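Jornada de puertas abiertas en Nallance, o cómo pasé una tarde mirando una cama

Fui por los canapés. Conviene decirlo al principio para que nadie me tome por una persona interesada en el futuro. El correo prometía "demostraciones en vivo, charla con el equipo y refrigerio", y yo, que llevo años leyendo los correos de abajo arriba, me apunté antes de llegar a la parte de los robots.

Nallance está en el polígono de Nunden, que es uno de esos sitios a los que se llega por una rotonda, se abandona por la misma rotonda y entre medias hay una nave de azulejos, una nave de neumáticos y un bar que cierra a las cuatro. El autobús 479 te deja al otro lado de la carretera. Del autobús a la puerta se tarda un cuarto de hora, diez minutos de los cuales son esperar a que alguien te deje cruzar. Era junio y no había una sombra en todo el polígono. Llegué con la dignidad justa.

En recepción me dieron una pegatina para poner mi nombre y un rotulador que no pintaba. Así que estuve toda la tarde con una pegatina en blanco en la camisa, como un producto sin precio.

Nos dividieron en grupos por colores. A mí me tocó el gris, que ni siquiera estoy seguro de que cuente. Éramos gente variada: jubilados con cuaderno, una clase entera de formación profesional, un matrimonio que creo que venía a lo de los azulejos y se quedó por educación. La visita tenía tres paradas. La primera era una presentación con diapositivas en la que salía muchas veces la palabra "cotidiano". La segunda, el taller, donde había mesas con piezas y carteles de no tocar, y donde uno de los chavales tocó. La tercera era la que interesaba: lo que llaman el piso.

El piso es una nave con habitaciones montadas dentro. Hay cocina, hay salón y hay dormitorio, todo a tamaño natural y sin techo, como los decorados de las comedias de la tele. La cocina tiene mejores armarios que la mía. El salón tiene una lámpara que me habría llevado. Dentro de esas habitaciones, los robots practican las cosas que hacemos en casa cuando no nos queda más remedio: recoger, doblar, poner esto aquí y aquello allá.

El sistema que nos enseñaron se llama Moschos. Pregunté por qué se llama así y me contestaron que había habido una votación. No quise saber más. El programa que lo maneja se llama Zusus, que dicho en voz alta varias veces seguidas (y lo dijeron muchas veces seguidas) suena a alguien espantando palomas.

Yo esperaba, lo confieso, un señor metálico. Con hombros. Algo que saludase. Moschos son dos brazos plateados que salen de abajo y se asoman a la cama con el aire de quien busca las gafas. Uno lleva un aro verde muy vivo a la altura de la muñeca, y es, con diferencia, lo más alegre que vi en todo el polígono.

La tarea de la tarde era un libro. Habían dejado uno en el dormitorio y los brazos tenían que vérselas con él. Dicho así parece poca cosa. Dicho asá también. Pero nos pusimos todos alrededor, en un silencio que no he oído ni en los conciertos, y el de formación profesional que antes había tocado las piezas se metió las manos en los bolsillos sin que nadie se lo pidiera.

El libro era Los dones de la imperfección, de Brené Brown, en inglés y en rústica. No sé quién elige los libros en Nallance. Me gustaría conocerlo.

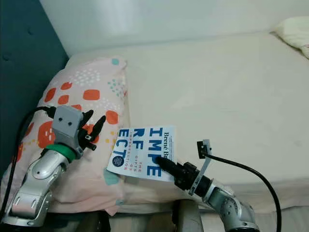

Una chica del grupo azul, que se nos había colado, preguntó que para qué tanta historia si un libro se coge y ya está. Y la persona que llevaba la demostración, que debía de haber oído la pregunta en cada turno, le contestó que probase a cogerlo ella con dos dedos de cada mano, sin sentir nada en las yemas y sobre un colchón. Que el colchón cede, que el almohadón se arruga y que un libro en rústica se abre cuando menos conviene. Que en una mesa dura todo aquello era mucho más fácil, y que por eso practicaban también en la cama.

La chica dijo "ah". Yo también dije "ah", pero para dentro.

Porque es verdad que uno no piensa en estas cosas. Yo recojo los libros de mi cama todas las noches, con una mano, a oscuras y muchas veces con otra cosa en la boca. Nunca me han puesto público. Después de aquella explicación empecé a mirar el dedo negro apoyado en la cubierta con bastante más respeto, y me descubrí inclinado hacia delante, empujando con la barbilla, igual que cuando mi equipo tira una falta.

También hay que decir que aquello va despacio. Despacio de verdad. Entre movimiento y movimiento cabía una conversación, y de hecho el matrimonio de los azulejos tuvo una, bastante completa, sobre si el cabecero verde azulado les iría bien en el cuarto de invitados. Ella decía que sí. Él decía que el terciopelo coge polvo. Nadie les había dicho que fuera terciopelo, pero a esas alturas de la visita cada uno se entretenía como podía. A mí el cabecero me pareció bonito y punto. El almohadón, en cambio, rosa y lleno de manchitas y cuadrados naranjas, me pareció elegido por alguien que quería ponérselo difícil a una máquina, o a un invitado.

Luego vinieron las preguntas. En una jornada de puertas abiertas hay siempre las mismas, y si no las hace el público yo creo que las hace la empresa. ¿Nos va a quitar el trabajo? Respuesta larga. ¿Cuánto cuesta? Respuesta larguísima, sin cifra. ¿Plancha? Aquí hubo un murmullo en la sala, el único momento de emoción colectiva de la tarde. No, no plancha. Se notó la decepción y creo que dos personas miraron la hora.

Un jubilado de los del cuaderno preguntó qué pasaba si el robot se equivocaba. Le dijeron que se apunta y se repite. Que llevaban 1440 repeticiones de tareas de dormitorio desde que montaron el piso, y que las malas se guardan igual que las buenas. El hombre apuntó el número, lo subrayó y preguntó si él podía ver las malas. Le dijeron que no. Me pareció una lástima, porque yo habría pagado entrada. Las buenas ya me las imagino: un libro cambia de sitio. Las malas tienen que ser una maravilla.

Lo que me llevé de la charla, aparte de dos bolígrafos, es que el problema gordo está en lo blando. Yo tenía la idea contraria, de toda la vida de ver coches soldados en documentales. Un brazo así te atornilla lo que quieras si se lo pones siempre en el mismo sitio. Pero una casa es un lugar donde nada está en el mismo sitio, y la mía es un caso extremo. Pregunté (fue mi única intervención, y me salió voz de pito) si pensaban practicar con camas sin hacer. Me contestaron que todo a su tiempo. Me fijé en la sábana, lisa y clara, y pensé que ahí dentro se vive mejor que en mi piso, y eso que no vive nadie.

El refrigerio era al fondo, junto a la salida. Había 200 canapés, lo sé porque estaba el albarán pegado con celo a la bandeja, y cuando llegó el grupo gris quedaban los de espárrago. Los grupos iban entrando por orden y el gris era el último. Ahí sí que me habría venido bien un brazo de más, porque con el plato en una mano y el vaso en la otra no había manera de comerse nada. Vi a gente muy formada sujetando servilletas con el codo. Ningún ingeniero tomó nota, que yo viera.

Antes de irnos nos pasaron una encuesta. "¿Dejaría usted que Moschos ordenase su dormitorio?", con casillas de muy en desacuerdo a muy de acuerdo. Estuve un rato pensándolo. Por una parte, sí, cuanto antes. Por otra, me daría apuro que me viera la mesilla. Marqué la del medio, y en observaciones puse que el aro verde estaba muy bien y que alguien mirase lo de los rotuladores.

Volví a cruzar la carretera, perdí el autobús por poco y tuve tiempo de sobra para leerme el folleto, donde Zusus viene escrito de dos maneras distintas. En otoño repiten la jornada, esta vez con la cocina. Me he apuntado ya, y he pedido por escrito que no me pongan en el gris.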